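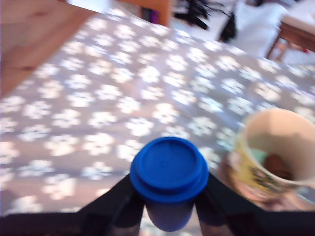 Small blue cup with lid, gray paw print tablecloth.

Who Still Uses a Tablecloth? A Survey of Homes in Wulonport
Student project report by Saranya Marar, Lorcan Ó Briain and Roksolana Dovhaniuk
Supervisor: Bindu Achari
Last updated: November 26, 2022

Our project looked at how people in Wulonport cover their tables at home. We started with the idea that tablecloths were mostly kept for holidays and guests. The town library has old household inventories that list table linen by the piece, but we found no recent record of what people own or use.

In August we delivered almost 1000 paper forms to homes on both sides of the harbor. We got 398 back. The form had 10 questions about the kind of cover used, how often it was changed, how it was washed and where it came from. We also visited nine homes for longer talks. Lorcan did most of the visits and Roksolana typed up the notes.

The most common answer was that the table is covered every day. This was a surprise to us. People with young children mentioned spills and scratches. Older people more often said a bare table looked unfinished to them. Cloths for daily use were usually printed, and several people told us they picked a busy pattern so that stains would not show. White cloths were kept in a drawer and ironed before use – in two homes they had not been taken out for years.

Washing was the main complaint. A large cloth takes up most of a machine load and is hard to dry indoors. Households in the Fragkou apartments, where there are no balconies, were more likely to have changed to place mats or wipe-clean covers. 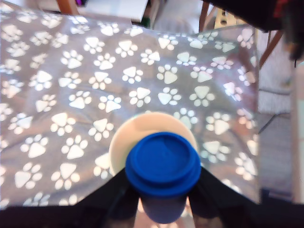 Does a patterned cloth need washing less often than a plain one?
It gets dirty at the same rate, but the people we surveyed left patterned cloths on the table longer between washes.

There are limits to these results. The forms were in English only, and people who care about table linen may have been more willing to fill one out. We also forgot to ask about table size, and that would have helped with the washing answers.

Sivaprasad Rai checked our tables and found two errors in the section on drying, now corrected. The blank form is kept with the printed report in the Altia reading room.

3 comments | 11 shares
Contact | © 2022 Nallidberg College | Back to top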